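Ticket 2725 – Simulated gripper closes above the tower, grasp fails
Project: Brellberg student robotics club, pick-and-place task
Opened by: Alois Eder
Assigned to: Wendelin Gruber
Priority: normal
Status: waiting for retest

Problem

In our practice task the arm must pick up the front red tower from the white cabinet and put it down again at the back. The arm moves to the correct place over the tower, but then the fingers close too high and only touch the air. I started the task 48 times on Wednesday and it failed in all but 4 of them. There is no error message, the log says only "grasp complete".

What I have tried already

I restarted the simulator and loaded the scene again from the Clelska folder. No change.
I made the closing speed slower. No change.
I exchanged the tower for a plain block of the same height. With the block the grasp works every time, so I think the arm itself is healthy.

I stopped the run at step 132, just before the close command. The fingers are open and the tip of the front tower is almost between them, but the wide part is still far below.

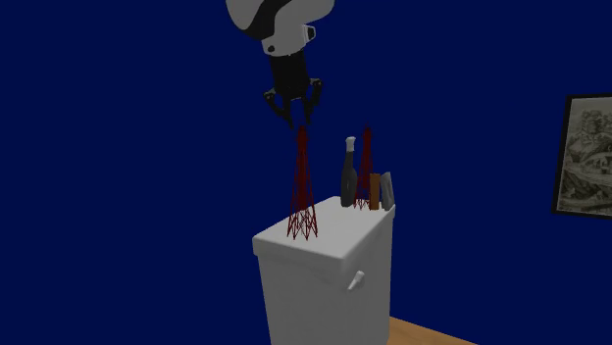 Answer from Wendelin Gruber

Thank you for the clear report. I think the grasp height is taken from the top of the object. For a block this is fine, the sides are straight. Your tower becomes very narrow at the top, so the fingers have almost nothing to hold there. Please open the task file and look for the grasp offset. It is probably still zero, as in the Haslinger template.

Put a negative value, so that the hand goes lower before it closes. Please go down in small steps – the second tower and the bottle are also standing there, and I don't want that you hit them with the open fingers.

Reply from Alois Eder

The offset was zero, you were right. I changed it and the first runs look better, but I will repeat the full series before we close the ticket. Should I also correct the template for the Dodbridge team? They use the same file.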